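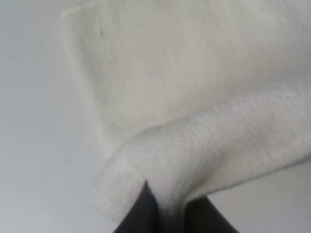

Cahier d'atelier, 2023-05-04

Repris ce matin la teinture à l'écorce de grenade, que j'avais laissée traîner bien trop longtemps (pardon Rattana, tu me l'avais demandée pour le projet Gudileck et je te répondais toujours « demain »). Bain monté à 40 degrés, tout doucement, avec l'eau de pluie de la citerne de Suksawat, qui donne décidément des jaunes plus francs que celle du robinet. Montri trouve que je me fais des idées, et il a peut-être raison, mais j'aime bien mes idées.

L'écheveau pesé à sec ce matin : 3,432 kg avec les liens, à déduire plus tard. Alun dissous à part, deux cuillères rases de plus que la dernière fois. J'ai oublié de noter l'heure d'entrée dans le bain, comme d'habitude — Pongsak m'a promis une horloge au-dessus de la cuve, je la lui rappelle ici par écrit.

La couleur tire vers le miel, avec un reflet un peu vert que je n'attendais pas et qui me plaît beaucoup. Je garde un brin à côté de ceux du mois d'août pour comparer à la lumière du jour. 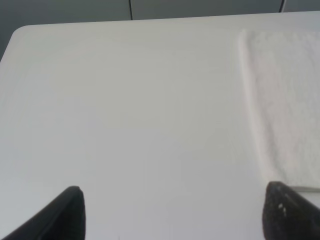 À reprendre

Refaire un petit bain au fer, à part, dans la vieille marmite de Thongchai. Demander à Fongchan s'il lui reste des écorces de chez Rulau, les miennes sont presque finies.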